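Pukeck grant, interim report, May
To: Getsemaní Ochoa
From: Vasiliki Karamanlidis, Mimudside workshop

Getsemaní, short version first, details under it. Sorry it's rough, I have to be back on the floor at 2.

Where we are
Finger comparison is two thirds done. Camera comparison done. Controller swap not started, waiting on boards. Money fine, see end.

Fingers
Two designs still in. Smooth face (the Bunine pads) and ribbed face (our own mold, we call them Rosales). The third one, the flat hard finger, we dropped in week two, it chipped at the tip and let go of anything round.

We've logged 3889 grasps across both since the last report. Ribbed wins on bottles, cups, anything curved or slick. Smooth wins on paper, cloth, thin card, where the ribs leave marks and sometimes catch. No clear winner on boxes, the difference is smaller than the difference between operators. So I don't want to pick one yet. Current favorite is one of each on the same tool, smooth left, ribbed right. Sounds like a compromise but the early numbers are good and it costs nothing extra in parts.

271 failed grasps in the log. Went through all of them by hand. Most are slips on the way up. Second biggest group is operators closing too early, wich is a training thing and not a finger thing, so I'm reporting those seperately.

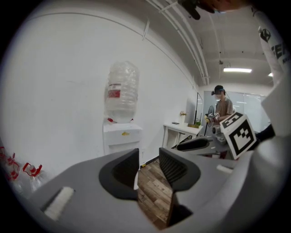 Camera placement was the other big item in the plan. We tried it on the wrist side, on top, and set back behind the fingers. Set back is what we're keeping. From there you get both fingertips and the gap between them, the smooth pad and the ribbed one facing each other, and still a lot of room past them, far enough to take in the water dispenser and the desk by the wall. The wrist position lost the left tip whenever the tool rolled. Top was ok for tabletop work and useless for anything low. Downside of set back: the gripper body takes up the lower half of the view, so that part is wasted pixels. We can crop it. Not worth a redesign.

Markers
The cube tags work. Before, with a single flat tag, we lost tracking every time someone turned the tool away, now it holds through most turns. Still drops out when another person's sleeve or arm gets in between. With several people working in one room that happens a lot. Tried spacing everyone out, helped some, but the room is only so big. Next step is one more fixed camera up high, already have it, needs a bracket.

Lighting: ceiling lights flicker in the video at the faster shutter setting. Slowed it down, flicker gone, a bit more blur on quick moves. Living with it.

Controllers
Nothing to show. Boards were due last month, supplier now says 24 units will ship together and they won't split the order. I asked twice. When they come we need 6 working days to flash and fit, then the side by side with the old ones. If they slip again I'd like to buy a few of the older revision and run the comparison on those, would need your ok because it's a line change in the budget.

Problems
- Pad glue. Lets go when the room gets warm. New glue on order, testing with screws meanwhile.
- Grip force readings drift over a long session. Re-zero at every break now. Don't trust the force column for the first batch, I've flagged it in the sheet.
- Operators say the tool is front heavy after an hour. Fair. Moving the battery back.

Money
Under on parts, over on hours. Nets out slightly under. Sheet is in the shared folder, tab 3.

What I need from you
Yes or no on the older boards. Also whether Pukeck wants the raw video or just the logs, the video is big and I'd have to sort out storage.

Next report after the controller runs, or sooner if the boards don't turn up.

Vasiliki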